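Chapter 7
Caring for Household Textiles

Chapter Outline
7.1 What a Textile Is Made Of
7.2 Soil, Stains, and Wear
7.3 Water, Detergent, and Movement
7.4 Drying and Finishing
7.5 Bedding
7.6 Storage
7.7 Repair, Reuse, and Disposal

Key Terms
abrasion, absorbency, blend, colorfastness, crocking, fill, hand, pilling, residual shrinkage, staple fiber, surfactant, thread count

Introduction

A household of four can easily own 300 separate pieces of cloth. The number sounds high until the dish towels, socks, pillowcases, and winter scarves are laid out together. Furniture and appliances get more attention when people talk about running a home, but cloth takes up more of the weekly work. It is worn, slept in, wiped with, washed, dried, folded, and put away, and then the cycle starts over.

Chapter 6 dealt with hard surfaces: floors, counters, glass, and tile. Those materials are cleaned in place and do not change much from one year to the next. Cloth is different in two ways. It is usually taken somewhere else to be cleaned, and the cleaning itself wears it out. A cotton sheet loses a little fiber in every wash. The gray lint in the dryer screen is part of the sheet. Most of the decisions in this chapter come down to getting an item clean enough for its purpose while taking as little out of it as possible.

The word "textile" is used here for any flexible material made from fibers or yarns. This covers woven goods such as sheets and denim, knits such as T-shirts and sweaters, and nonwovens such as felt. Leather, vinyl, and foam are not textiles, although they are often sewn or glued to them. A sofa cushion may contain all of these, and the care of mixed items is taken up at the end of Section 7.4.

Fiber, Yarn, Fabric, Finish

It helps to think of any textile at four levels. The first is the fiber. Cotton and linen come from plants, wool and silk from animals, and polyester and nylon from chemical plants. The fiber decides how much water the cloth takes up and how much heat it can stand. Cotton is stronger wet than dry. Rayon is weaker wet, which is why a rayon blouse can tear in a wash that would do nothing to a cotton one.

The second level is the yarn. Short fibers have to be twisted together to hold, and a loosely twisted yarn feels soft but sheds and pills. The third level is the fabric, meaning the way the yarns are joined. A plain weave is firm and wears evenly. A satin weave lets yarns float over the surface, so it looks smooth but snags. A knit is made of loops and will stretch, sometimes permanently if it is hung up wet.

The fourth level is the finish, which is anything done to the fabric after it is made. Dyes, prints, wrinkle-resistant resins, and water repellents all belong here. Finishes are the least durable part of most textiles. A printed cover may lose its pattern years before the cloth under it has any holes.

Case Study: The Wancombe Laundry Room

Wancombe is an apartment building with a shared laundry room in the basement. In 2005 the owners replaced the old top-loading washers with front-loading machines made by Marach. The new machines used less water, and the building's water bill went down. Within a few months, however, residents began to complain that their towels were stiff and their dark clothes came out with pale streaks.

The building manager first suspected the water supply. A technician from Brorwood, the firm that serviced the machines, ran several loads and found nothing wrong with the water or the washers. The residents had kept using the same scoop of powdered detergent they had used in the old machines. With less water in the drum, the rinse could not carry it all away. The residue dried in the cloth.

A notice was posted giving a smaller dose and asking residents to leave a hand's width of space at the top of the drum. Most of the complaints stopped. A few residents had towels that stayed stiff, and these needed two or three washes with no detergent at all before they softened.

The case shows how the parts of a laundry system depend on each other. Water, detergent, movement, temperature, and time all do some of the cleaning. When one is reduced, the others have to be adjusted. Section 7.3 returns to this point with a method for working out a dose from load size and water hardness.

Bedding as a Special Case

Bedding gets a section of its own because it does not fit the usual sorting rules. People spend close to a third of their lives in contact with it, so it picks up skin oil and sweat at a steady rate even when it looks clean. It is also large. A duvet cover can fill a washer that would hold a week of shirts, and smaller items work their way inside it during the cycle and come out tangled and half washed. Closing the buttons or zipper before washing prevents most of this.

Clothing left on a bed is a common source of trouble at laundry time. When the covers are pulled off in one armful, a shirt can go into the machine with them. A dark red or purple garment washed hot with pale sheets may tint the whole load, particularly if the garment is new. Shake out every piece before loading it.
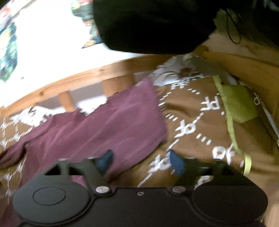

Sheets and pillowcases touch the skin directly and should be washed every week or two. A duvet cover used over a top sheet can go longer, and the duvet inside it longer still. These intervals are a starting point. Pets, illness, hot weather, and eating in bed all shorten them.

Thread count is the figure most often printed on sheet packaging, and it is widely misread. It gives the number of yarns in one square inch of fabric, counting both directions. A sheet with a count of 200 made from good long-staple cotton can outlast one marked 600, because high counts are sometimes reached by twisting several thin, weak yarns together and counting each of them. Fiber quality and weave tell the buyer more. Table 7.4 compares the two sheet lines sold by Lebrun on price, count, and breaking strength after repeated washing.

Dark and printed covers should be turned inside out and washed in cool or warm water. This reduces rubbing on the printed side, where the color is most exposed. The same treatment works for dark clothing, and the two can share a load if neither is new and the drum is not crowded.

What You Will Learn

After completing this chapter, you should be able to:

Name the four levels of a textile and give one care problem that arises at each.
Read a care label and state the mildest and strongest treatment it allows.
Test a fabric for colorfastness using a damp white cloth.
Set a detergent dose for a given load and water hardness.
Plan a washing schedule for the bedding in a household.
Decide whether a worn item should be mended, reused for another purpose, or thrown away.

Before You Read

Choose five textile items from your own home, including at least one piece of bedding. For each one, write down the fiber content from the label, the way it was last washed, and any sign of wear you can find. Keep the list. You will use it again in the activities for Sections 7.2 and 7.7.

7.1 What a Textile Is Made Of

All fibers are long and thin, but they differ in almost every other respect. Under a microscope, a cotton fiber looks like a flattened, twisted ribbon. Wool is covered in overlapping scales. Polyester is usually a smooth rod, although it can be made in other shapes. These differences are too small to see with the naked eye, yet they account for most of what we notice when we handle cloth. Wool scales catch on one another when the fiber is wet, warm, and moved around, and the fabric shrinks and thickens as a result. Cotton has no scales and cannot felt, but it was stretched on the loom and will relax the first few times it is washed. Both items come out smaller, for two unrelated reasons, and only the cotton one can be pulled back toward its original size with a hot iron.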